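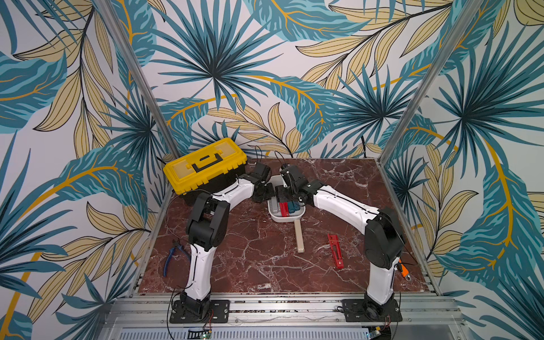
*Two robot arms at a marble-patterned tabletop, with palm-leaf wallpaper behind them.*

**FOR IMMEDIATE RELEASE**

Meldale – Saturday, November 25, 2023

# Birkura Press to Publish "The Long Way to Bielecka," a First Poetry Collection by Femke Stevens

I've been running Birkura Press long enough to know that a press release is supposed to sound calm, and I've tried, but this is my third draft and I'm still too happy to pull it off. We're publishing Femke Stevens's first book! It's called *The Long Way to Bielecka*, it comes out in April, and I've read it so many times that I've started quoting it at the grocery store.

If you've been to any of the open mics in Meldale you may have heard Femke read already. She goes up with a folded sheet of paper, reads one poem (never two, no matter how much people clap) and sits back down. I asked her for a manuscript after the first time I heard her. She told me she didn't have one. I asked again the next spring, and the spring after that, and then one morning there was a fat envelope in our mail slot with my name spelled wrong on the front.

The book is 90 pages long and comes in two parts. The first is set in Sondia, where Femke grew up over her aunt's shoe repair shop, and it's full of glue and rubber heels and customers who never came back for their boots. The second follows a bus trip she took to Bielecka as a grown woman to meet a pen pal she'd been writing to since grade school. The bus breaks down a lot. There's a long poem right in the middle, "Waiting Room With Oranges," that I think will be the one people photocopy and tape to the fridge, and I'd be fine with that (buy the book too, please).

I asked Femke for a quote for this release and she sent me the following, which I'm using whole:

"I wrote most of these on my lunch break, so a lot of them have food in them. I took some of the food out. Jelle made me put it back."

It's true, I did. There was a line about a cold potato in the shoe shop poems that she'd crossed out in the second round of edits, and I drove to her house to argue for it. The potato is on page 5 now.

We're printing 2,000 copies, our biggest first run so far by a good stretch. I went back and forth on that number for weeks. Poetry doesn't sell in piles, and I've got boxes in my hallway to prove it, but the booksellers who read the early pages all wrote back asking when they could order, and one of them wrote back twice. So we're going for it. The paperback will have sewn pages and French flaps, and the type is a little bigger than we normally use. My eyes aren't what they were and I figure yours may not be either.

There'll be a launch reading in Meldale the week the book comes out, with Sondia to follow. Femke has agreed to read more than one poem at each of them. I have this in writing. We'd love to do a third evening in Bielecka if we can find a room and somebody to host us, so if you know a bookstore or a library over there with folding chairs, write to me.

## For reviewers and booksellers

Advance copies are going out after the New Year. They're plain – no flaps, no cover art – and they still have a typo in the acknowledgments that we've already caught, so you don't need to tell me about that one. Do tell me about any others. If you'd like one, send your mailing address and the name of the place you write for or sell from. Digital copies are available too, though the long lines in the bus poems break in odd spots on a phone, so please look at them on something wider if you can.

Femke is happy to do interviews by mail or email. She doesn't love the phone. Poems may be reprinted with reviews, one per review, and I can send you the text so you don't have to retype it.

## About Birkura Press

We're a small poetry and short prose press in Meldale. We read new manuscripts every fall, on paper, and we answer every one of them, although some years it takes me until summer.

**Contact:** Jelle Mulder, publisher, Birkura Press, Meldale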